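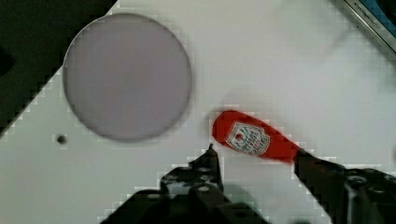

Greifer an der Ketchupflasche: An dieser Station wird das Ein- und Umräumen von Küchenteilen geübt.

Greifer drückte nach Stopp weiter zu: Bortolotti setzt Versuche an Küchenstation aus

Nach einem Zwischenfall mit einem Roboterarm hat der Automatisierer Bortolotti den Betrieb an seiner Küchenstation vorläufig eingestellt. Ein Mitarbeiter zog sich im März 2026 eine Quetschung am Zeigefinger zu, als er ein festsitzendes Teil aus dem Greifer nehmen wollte. Er wurde ambulant behandelt und arbeitet wieder. Das Unternehmen hat den Vorfall der Berufsgenossenschaft gemeldet.

Nach Angaben von Bortolotti war der Arm zuvor über den Taster am Bedienpult angehalten worden. Die Bewegung des Arms stoppte wie vorgesehen, der Greifer jedoch nicht. Statt die eingestellte Schließkraft von 10 Newton zu halten, fuhr er die Finger weiter zusammen. Das Protokoll der Steuerung weist in der Spitze 62 Newton aus. Erst als ein Kollege die Stromversorgung trennte, ließ sich die Hand befreien. 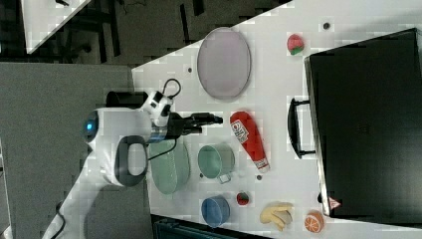
Der Fehler liegt nach bisherigem Stand in der Verbindung zwischen Arm und Greifer. Der Arm stammt von Hollar, der Greifer von Burnex, beide werden über eine Software von Skomura angesteuert. Beim Anhalten sendet der Arm ein Signal an den Greifer, das in diesem Fall verloren ging. Für den Bediener war davon nichts zu erkennen. Die kleine Leuchte am weißen Arm, die im Betrieb blau scheint, zeigt bei dieser Ausführung nur den Zustand des Arms an. Eine eigene Anzeige für den Greifer gibt es nicht. Wer mit der Hand zwischen die beiden schwarzen Finger fasst, muss sich also darauf verlassen, dass der Stopp auch dort angekommen ist.

„Wir haben den Arm als Sicherheitsrisiko behandelt und den Greifer als Zubehör“, sagte Frans Dierckx, der bei Bortolotti für die Arbeitssicherheit zuständig ist. „Das war falsch.“ In der Gefährdungsbeurteilung sei das Eingreifen nach einem Stopp zwar beschrieben, das Trennen des Greifers vom Strom aber nicht vorgeschrieben gewesen. 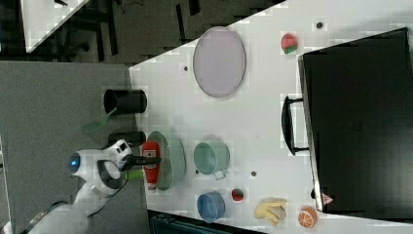
Küchenteile auf dem weißen Tisch, darunter Teller, Sieb, blaue Schüssel und Spielzeugobst.

Bei den Versuchen nimmt der Roboter Geschirr und nachgebildete Lebensmittel auf und legt sie an anderer Stelle wieder ab. Die Teile unterscheiden sich stark in Form und Festigkeit, weshalb die Schließkraft für jeden Griff neu gesetzt wird. Genau dieser Wert wurde nach dem Stopp nicht mehr übernommen. Bortolotti hat den Ablauf inzwischen ohne Personen im Arbeitsbereich nachgestellt. In 200 Durchläufen trat der Fehler zwei Mal auf, jeweils dann, wenn der Stopp während des Zugreifens ausgelöst wurde. Bei ruhendem Greifer ließ er sich nicht auslösen.

Burnex teilte auf Anfrage mit, man habe die Protokolle erhalten und prüfe sie. Der Greifer sei für den Einsatz mit einer getrennten Abschaltung vorgesehen, darauf werde im Handbuch hingewiesen. Skomura kündigte für Mai eine neue Fassung der Software an, die den Greifer bei fehlendem Signal selbsttätig stromlos schaltet. Hollar wollte sich nicht äußern.
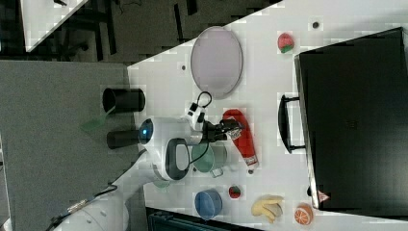 Was bis zur Freigabe gilt

Bortolotti rüstet die Station mit einem zweiten Schalter nach, der nur die Versorgung des Greifers unterbricht. Festsitzende Teile dürfen erst nach dessen Betätigung von Hand entfernt werden. Die Regelung gilt auch für baugleiche Stationen an anderen Standorten, die weiterlaufen dürfen, sobald der Schalter eingebaut und abgenommen ist.

Über die Wiederaufnahme an der betroffenen Station entscheidet Dierckx nach Abschluss der Prüfung. Einen Termin nannte er nicht.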